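Facilities Service Desk
Request category: Water and Plumbing
Location: Rudum House, second-floor residents' lounge and adjoining kitchenette
Status: Resolved, monitoring
Priority: Normal

Summary
Intermittent loss of hot water at the kitchenette sink. Cold supply unaffected. The Skirnov under-counter heater shows fault code 5 and must be switched off at the wall before it will restart.

Initial report, February
The requester states that the heater delivers hot water for a short period after each restart and then stops. The fault has occurred most often in the early evening. The dishwasher is fed from the cold line and is not part of this request.
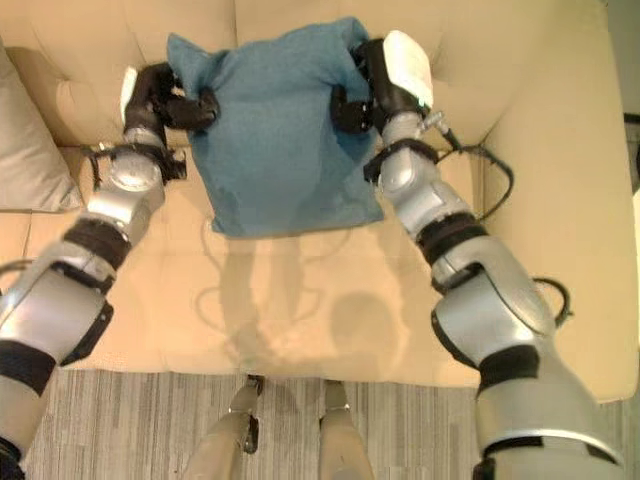

The requester was asked to leave the heater switched on overnight and to record the code shown at 7:30 a.m. The code had returned by that time. No water was found in the cabinet below the sink.

First visit
Power to the unit was confirmed at the outlet. The thermostat had been set to its maximum and was lowered to 45. The inlet screen was removed and found partly blocked with scale. It was cleaned and refitted. The heater ran through two full cycles without a fault, and the ticket was moved to Pending Confirmation.

Reopened by requester
Code 5 returned the following evening. The requester asks whether the unit can be replaced under the existing service agreement. Response from the desk: replacement is authorized only after the contractor has submitted a written finding. The request was forwarded to Brandão, and the shutoff valve was tagged.

Second visit, contractor
The contractor measured the resistance of the 2,000-watt element and found it within range. The temperature sensor gave an unstable reading as the tank warmed. The sensor lead had been routed against the tank wall and its insulation was worn through at the clip. Sensor and lead were ordered together through Mesero, part in stock.

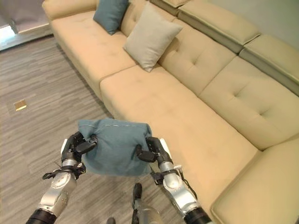 Third visit, contractor
New sensor and lead installed. The lead was rerouted along the left side of the housing and secured clear of the tank. The fault memory was erased and the heater was run for 100 minutes with the tap opened at intervals. No code appeared.

Outstanding items
The descaling interval for this heater is not listed in the maintenance schedule. It has been submitted for inclusion. The tag on the shutoff valve is to be removed at the next routine inspection.

Residents are asked not to change the thermostat setting. Any return of code 5 should be added to this ticket and not opened as a new request.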